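Repair room reopens for old office computers

Fimton, May 16, 2025

The computer repair room at Malus House in Fimton has reopened after its winter break, with longer hours and a new scheme for desktop towers that offices no longer want.

The room is on the ground floor, behind the old print shop. It closed in November when the heating failed, and the landlord used the gap to rewire the sockets and put in better lighting. Repairs are now done on two days a week, with a third day kept for sorting and testing.

Most of the machines come from businesses on the Ninovby estate. They are full-size towers that have sat in cupboards since their owners moved to laptops. Some will be put back into use with a fresh drive and more memory. Others are taken apart so that the working pieces can go into something else.

Each tower is laid on its side and the panel taken off. Drives, cards, memory and processors are kept apart from the case while the board is looked over.

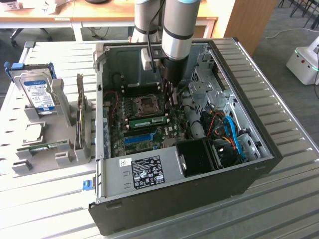

An opened tower at Malus House, with a hard drive, an expansion card, a processor and a stick of memory in the tray alongside.

Parts are kept with the machine they came from until it has been decided whether the tower will be rebuilt. The room tried pooling everything in drawers last year and gave it up after a run of mismatched memory. Under the new system each tower has a numbered sheet, and the sheet stays with its parts.

The processor needs the most care. Once it is out, the socket is left uncovered for as short a time as possible, and the chip is held only by its edges. Old thermal paste is wiped off the metal top with a lint-free cloth before the chip is stored. New paste goes on when the cooler is refitted, and a tube of it is among the few things the room has to buy new.

Memory is simpler. The sticks are tried one at a time in a test machine, and any that give errors are put aside for recycling. Good ones are sorted by type and size. Older memory still has its uses – a good many of the towers will take nothing newer.

The boards themselves are kept if they pass a visual check. Swollen capacitors, scorch marks or bent pins in the socket are enough to rule one out. The small round battery is tested as well, as a flat one will make a computer forget its date and settings each time it is unplugged.

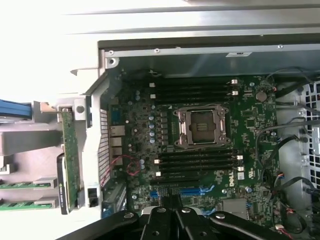 A Dell board with the processor out and the memory slots clear. The round battery is towards the right-hand side.

Hard drives are handled separately. Every drive that arrives is wiped before it is used again, and the owner is given a slip to say so. Drives that cannot be wiped are drilled and sent for scrap. Owners who would prefer to keep their drive can ask for it to be removed at the door, which takes 10 minutes.

Rebuilt computers go to households and small clubs in Fimton and the villages along the Ninovby road. There is no charge for the computer itself. A keyboard and mouse are supplied when there are any to spare, but monitors are short at the moment and people are asked to bring their own if they can. The waiting list stands at eight.

Towers of any make are accepted, working or not. Side panels and screws should come with them if possible, as missing panels have held up several machines this spring. Laptops can be brought in for advice, but the room does not have the space to store them. Printers, televisions and microwave ovens are not taken and should go to the council tip.

The new scheme is being run with Hwang Office Clearance, which will collect from businesses with 10 or more machines to hand over. Smaller numbers can be dropped off in person. The car park behind the building is free for the first two hours, and there is a trolley inside the back door for anyone with a heavy load.

A Saturday session on fitting memory and changing a drive is planned for later in the year – places will be limited by the size of the bench. Details will be put up on the noticeboard in the entrance hall once the date is settled.

Anyone wanting to join the waiting list can fill in a form at the front desk of Malus House during opening hours.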